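Lallton Seed Library — where we are in June

Hi all, quick update on the Brisora grant. We've now packed 569 envelopes, so we're closing in on the 600 we promised you, and the beans aren't even done yet! Camum printed our labels at cost (lovely people, slightly purple ink) and that left us $80, which I'd like to move over to postage if you're okay with it.

The not-so-good news: germination on the older tomato seed was poor. I've pulled that whole batch and asked Pangilinan Farm for fresh stock — they think they can spare some after the next picking. Squash and kale are fine, and the lettuce came up like crazy.

Borrowing opens at 10 a.m. like before, and we've finally got a return box by the door. I still owe you the receipts for the $500 shelving line. They're in a folder, I just need to scan them.

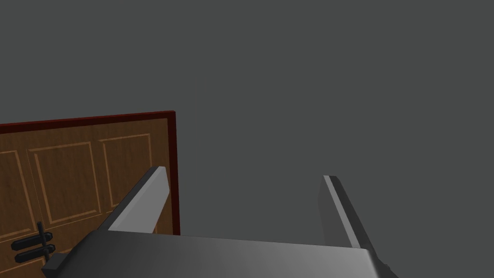 Fine by us to put the leftover label money toward postage, only please show it on its own line when the receipts come in, and tell us which tomatoes you pulled.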